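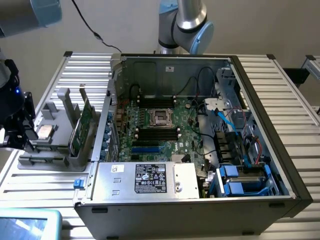
How to Get Ready for Your First IV Hydration Visit

If you have booked your first drip and feel a little fluttery about it, welcome, you are in very good company. Most of the people who come through our doors in Helbridge have never had an IV outside of a hospital, and plenty of them spend the night before wondering what to eat, what to wear and whether it is going to hurt. I have put together the steps we go over on the phone, with a few extras that tend to get forgotten when the line is busy.

Step 1: Talk to your doctor first

Please do this even if you feel perfectly healthy. Anyone with heart trouble, kidney trouble or high blood pressure needs a clear yes from their own doctor before taking in a bag of fluid, and so does anyone who is pregnant or nursing. If you take water pills or blood thinners, mention those by name. A short note from the office is fine – we don't need your whole chart.

Step 2: Fill out the health form at home

The Skuvurero intake form runs 4 pages and it goes much faster at your own kitchen table, where the pill bottles are. Write down everything you take, including the vitamins and the herbal teas, and any allergy you have ever had, even the one from childhood that you think you outgrew. Tape and latex count too! If you can't remember a dose, copy it straight off the label.

Step 3: Eat something and drink some water

I know it sounds funny to drink water before coming in for fluids, but it plumps up the veins and makes the nurse's job (and your morning) a good deal easier. Two glasses in the couple of hours beforehand is plenty for most people. Have a real meal as well, something with a bit of protein in it, like eggs or a turkey sandwich. An empty stomach is the most common reason folks get lightheaded in the chair. Go easy on the coffee, and leave the wine for another day.

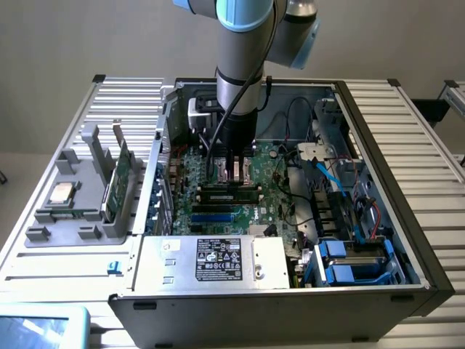
Step 4: Dress for the chair

Short sleeves, or long ones that push up well above the elbow without pinching. Bring a sweater or a light blanket, too. The fluid is at room temperature, and that is cooler than you are, so a lot of people feel a chill creeping up the arm partway through. Our Trekville rooms run a touch cold even in September, and I have taken to keeping a cardigan there myself.

Step 5: Plan your time

A first visit takes longer than the ones that follow. We check your blood pressure and temperature, go over the form together, and only then start the drip, which may be slowed down if that feels better to you. Give yourself 2 hours and don't schedule anything right behind it. Bring a book or some music, and use the restroom before you sit down (you'll thank me later).

Parking at Helbridge is in the Schmieder lot behind the building. Take the side entrance and you'll skip the stairs.

Step 6: During the drip

You will feel a pinch when the needle goes in, and after that it should be mostly comfortable. Speak up right away if the spot burns, swells or stings, or if you notice itching, a tight chest or trouble catching your breath. Please don't be polite about it and wait for the bag to finish.
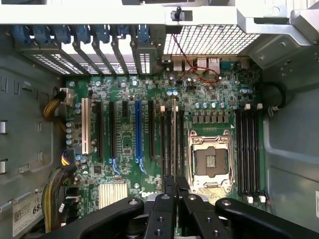 It is also quite all right to ask for a pause, or to stop altogether. People sometimes feel they ought to see it through once it has started, and there is really no need. Some vitamin mixes leave a taste in the mouth for a minute or so, a bit like chewing a tablet, and a peppermint helps with that.

Step 7: Afterward

Keep the bandage on for an hour or two and press on it if it oozes. Skip heavy lifting with that arm until the next day. A small bruise is common and fades by itself, but redness that spreads, a fever or a hard sore line along the vein deserves a call to your doctor the same day. For chest pain or trouble breathing, call 911.

Then eat supper, drink as you normally would and get to bed at a decent hour.

Page last updated 16 March 2010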